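「木の積み木」は本当に必要か 教材用ブロックと作業板の比較

当サイトでは利便性向上のためCookieを使用しています。閲覧を続けると、Cookieの使用に同意したものとみなされます。[同意する] [設定]

1. はじめに

幼児向けの形合わせ教材は「色と形を同時に学べる」という説明とともに売られていることが多い。私たちの班は、この説明をそのまま信じてよいのか疑問をもった。色と形がいつも組になっていれば、子どもは色だけを見て答えているかもしれない。赤い丸と青い四角しか置かれていない机で「丸を取って」と言われたら、形を知らなくても正解できてしまう。

そこで、手に入る教材と自作の小型ブロックを使い、見分けやすさを左右しているのが色なのか形なのかを調べることにした。期間は11月の実習時間の6回分である。

2. 材料

市販品は2種類を用意した。SumerのセットとFlekeroのセットで、どちらも説明書には「形の理解を助ける」とあるが、根拠となる調査は書かれていなかった。販売元のOteckに問い合わせたところ、資料は「社内用」との返事で、見せてもらえなかった。本報告では、この効果は確認できないものとして扱う。

自作のブロックは円柱、立方体、六角柱、星形などで、3Dプリンターで出力した。星形の上面には出力の筋が細かく残っている。指で触れば向きが分かるという意見が班内で出たが、目をつぶって試すと2人が向きを間違えたので、利点には数えないことにした。

作業板には板をはぎ合わせたメープル材を使った。木目の淡い板なら何でもよいと考えていたが、最初に使ったMagañaの板は塗装のつやが強く、照明が映りこんで青いブロックの縁が見にくかった。

3. 配置

当初の案では、ブロックを一列に等間隔で並べる予定だった。この案は予備の回でやめた。一列に並べると「左から2番目」のように場所で覚える人が出てしまい、見分けやすさの比較にならない。本番では板の上にばらして置き、星形は少し斜めに、立方体も正面を向かないように置いた。赤は円柱と星形の両方に使い、色だけでは一つに決まらないようにしてある。 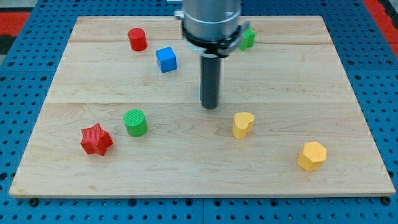
4. 結果

形の名前だけを伝えて選んでもらう課題を24回行い、選び終わるまでの時間を記録した。もっとも時間がかかったのは緑の六角柱で、円柱との取り違えも起きた。角の数が多いほど円に近く見えるという予想とは合っているが、六角柱は奥に置くことが多かったので、形のせいだと言い切ることはできない。

星形は速かった。ただし星形は誰でも名前を知っており、ほかに似た形もない。これを教材の効果と呼ぶのは無理がある。

5. 考察

終了後のアンケートには37件の記入があり、「木の板のほうが集中できる」という感想が目立った。しかし私たちは板のない条件を本番で試していない。比べる相手がない以上、この感想は好みの表明として読むべきだと考える。Flekeroの説明書にある「天然木が集中力を育む」という一文も、同じ理由で引用を控えた。

参加したのは同じ学科の学生だけで、幼児は一人もいない。六角柱を一瞬迷う大学生の記録から、幼児の学習について言えることは少ない。

6. 残った課題

六角柱を手前に置いた条件と、全部を同じ色にした条件が残っている。後者は灰色の材料で出力し直す必要があり、実習時間内には間に合わなかった。置き場所の記録用紙も、奥と手前の区別を書く欄がなかったため、次の班に渡す前に作り直す。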